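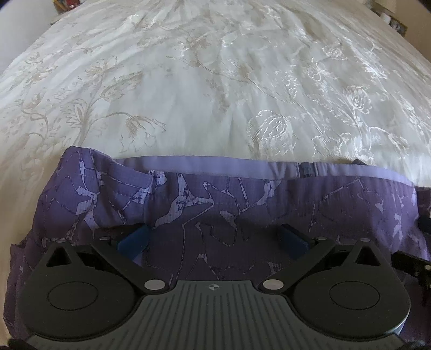 Why did Dorothy Yeoman keep the ferry bell after the ferry was sold? Her brother had rung it every morning for 59 years, and the buyer wanted only the boat.

The bell stood in her kitchen at Darnby, on the chair where visitors used to sit. It was heavy, and its colour had gone dark like old tea. In October a young man came from Hollis to ask for it.

"My name is Liam Bainbridge," he said. "I have bought the Veltumance. I was told a bell belongs to her."

"You were told late," said Dorothy. She was 76 and did not stand up for strangers, but she put the kettle on.

He offered her 800 dollars. She asked him what he would do on the river when the fog came down, and he began to explain the instruments to her, politely, with many numbers. She listened until he had finished.

"And the people on the other side?" she asked. "How will they know that you are coming?"

Liam looked at his cup. He had not thought of the people on the other side. There were only 5 houses at Dornano now, and in one of them lived Mrs. Yeoman's old neighbour, who could not see the river any more but still put on her coat when she heard the bell.

"I could telephone them," he said.

"You could."

The rain was passing over the roof. Dorothy cut the bread, slowly, as if the knife needed to remember the way — then she gave him the thicker piece.

"Come on Thursday," she said, "before seven. Bring a strong friend and leave your money at home. I will ring it the first time, and you will stand beside me and learn how long one must wait between."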